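9th June, bench notes, glue room

Second week of the hide glue business and I have stopped pretending it is a side job. The plan was simple when it went on the board: find out why the repaired chair joints from the Balis order keep letting go, write it down, return to bookbinding. Instead I own a double boiler and an opinion on gelatine.

For anyone picking this up after me, the batch names are painted on the jar lids. Amini is the old recipe, one part granules to two parts water, soaked overnight. Drimo is the same granules with more water and a pinch of salt, which was meant to buy us a longer open time. Skunwood is the firm that sold us the granules, and also what I have been calling the third batch, which I now see was a mistake.

Soaked all three last night in cold water. Amini swelled up nicely into the usual frogspawn. Drimo was sloppy at the top and hard at the bottom, so it had a stir and another hour. Skunwood (the batch) had been put on the windowsill by somebody, in full sun, and smelt like a pony. Binned. Made a fresh one and stood it on the floor by the sink, where it is merely in the way.

Heating: keep the water jacket steaming gently and never let the glue itself boil. The boiler's dial is marked 1 to 6 and the numbers have no bearing on anything. Two is too cold, three is soup. I have put a pencil line between them and would be grateful if it stayed there.

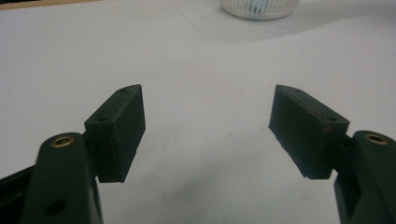 Furniture Repair and Bindery, Lower Workshop

Test joints next. Beech on beech, plain lap, all cut from the same board so we can't blame the tree. Warmed the pieces on the radiator, brushed both faces, rubbed them together until they grabbed, then clamped and left. I did four sets with Amini and four with Drimo, and one with the white stuff in the bottle for comparison, which felt like bringing a sandwich to a restaurant.

The older sets from last week went on the lever rig this morning. We load it in newtons because the spring balance came that way and no one wants to do the sums backwards. Every Drimo joint held at 1000. None of them made it to 3000. The best was an Amini one, which let go at 1825 with a noise like a dropped tray, and took a good strip of beech with it. That is wood failing before glue, so I am counting it as a win for the glue and a poor day for the beech.

The Drimo breaks were clean and shiny on both faces. To my eye that says starved joint: too thin, soaked into the end of the grain, nothing left in the middle to do any work. Or I clamped too hard, as I have been told I do. Next round I shall use the little clamps and see who was right. If it was the clamps I will record it in very small writing.

The salt did what it was asked to. Open time went from hardly long enough to swear to long enough to find the other half of the joint, swear, and line it up. Worth keeping for the big chair frames if we can get the strength back. Might try the Drimo salt with the Amini water and call it something sensible.

Went back to the Balis chairs with all this in mind. Scraped the back rail mortise on the worst one and found three layers: something brown and old, something yellow and rubbery, and ours on top. Hide glue sticks to old hide glue very happily. It does not stick to whatever the yellow is. So the joints may have been letting go for a reason that was never in the jar, and two weeks of notes are about a question I could have answered with a scraper and a bit of patience. Leaving them in anyway, the numbers are still good.

To do:
Warm vinegar on the yellow layer, overnight, with a rag. Test on the underside first.
Scrape all mortises to bare wood before any regluing.
Order more granules, finer grade if Skunwood have it.
New sets on the rig before July, when the room is wanted for the paper press.
Wash the brushes TODAY. The small one has set into a sort of spoon.

Comments

bindery bench: The pencil line on the dial got wiped off. Sorry. I had a cloth in my hand and wasn't thinking.

upstairs: Could the floor jar have a lid? I have now met it twice.

rail and spindle: Yellow and rubbery sounds like old contact adhesive. Vinegar won't touch it. Scrape, then scrape again.

Recent entries

Sharpening the long plane, part two
Paper press: what the missing bolt was for
Shellac flakes, a stock check
Wheat paste and the mouse problem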